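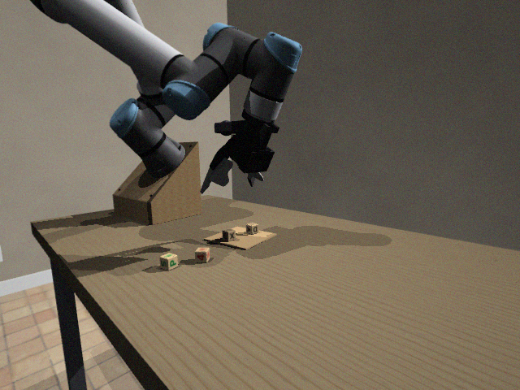
Page last updated: October

Home Guides Writers Readers Forum Contact

Filed under: Flarkent for authors / Blog tours and guest posts

4. Setting up a guest post

Use this section when another author is writing for your blog, or when one of your characters is. You need an Editor or Owner login. Contributors can write a post but can't schedule it.

Before you start, get these from your guest:

- the post as a plain document, 710 words or fewer if it is going into the newsletter as well
- a short biography
- the cover of the new book
- the order of the books in the series, with the new one marked

4.1 Add the guest

1. Open People and choose Add guest.
2. Type the guest's name as it is printed on the book cover. If they write under a pen name, use the pen name here and put the legal name under Private details.
3. Paste in the biography. The limit is 2000 characters, spaces included.
4. Choose Save. The guest gets an email with a link to check the entry.

Note: For a post written by a character, tick Character byline. Readers see the character's name at the top and the author's name at the foot. If you leave the box unticked, the character is added to your author list and turns up in the sidebar.

4.2 Build the post

1. Go to Posts, then New, then Guest post.
2. Pick a template. Lindholm has the cover on the left and the text beside it. Gamumberg puts the cover in the centre with the text underneath, and reads better on a phone.
3. Paste the text. Use Paste as plain — otherwise the fonts and colours from the guest's document come across too.
4. Write your own introduction in the Host box. It appears in italics.
5. Add the cover. Fill in the book title and the series number.
6. Choose Preview.

Caution: Changing the template after step 4 clears the Host box. Copy your introduction somewhere safe first.
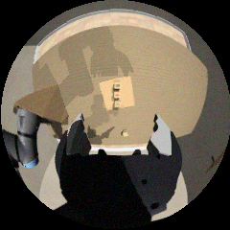

4.3 Hide spoilers

Mystery readers will complain if a guest post gives away the killer in an earlier book. To hide a passage, select it and choose Spoiler. Readers see a grey bar and have to click to open it. Spoiler bars don't work in email, so anything you hide on the blog is left out of the newsletter copy.

Comments can be hidden the same way from the Comments screen.

4.4 Schedule it

1. Set the day and time. The clock follows your blog's time zone, which may not be your guest's.
2. Tick Send to Eltell if you want the post to go to your mailing list.
3. Tick Close comments after and enter a number of days. The default is 21 and the most you can enter is 25.
4. Choose Schedule.

Note: Eltell collects posts at 6 am. A post scheduled later than that goes out with the next morning's email.

If you are running a book giveaway with the post, finish section 5 before you choose Schedule. The entry form can't be added once the post is live.

Template questions go to Saeed Ghaffari through the Contact page. Please include the title of the post and the name of the template you picked.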